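Jul 17, 2021

Margit came by before lunch with another jar of the magnesium powder she swears by. Priline, it's called, and the label promises "deeper, cleaner sleep," whatever a dirty sleep would be. She paid 88 dollars for it. I've been taking the stuff for four nights and woke up at four this morning exactly as I did before, lying there listening to the fridge.

She says I have to give it until December. Handy, that. By December the nights are long and cold and everybody sleeps better, and the powder will get the credit. I said so and she told me I'd make a terrible customer for anything.

The tracker isn't helping. Ruairi lent me his Geko band and it gave me a sleep score for Thursday night when I know for a fact it was in the kitchen drawer until morning. He says it was probably estimating. Estimating from what, the spoons?

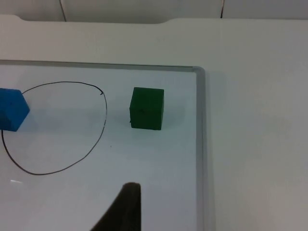

So is there anything at all that makes a difference? Coffee, as far as I can tell: the two nights I skipped the afternoon cup, I slept until six.

I don't trust two nights, mind you. One of them I'd also walked all the way to the hardware store and back in the heat, and that would knock anybody out. I'll skip the cup again this week and write it down before I look at what the band says.

Margit wants me to join her sleep group online. 1544 members, and from what she showed me most of them are up posting at three in the morning. Told her I'd think about it. Window open tonight, no powder.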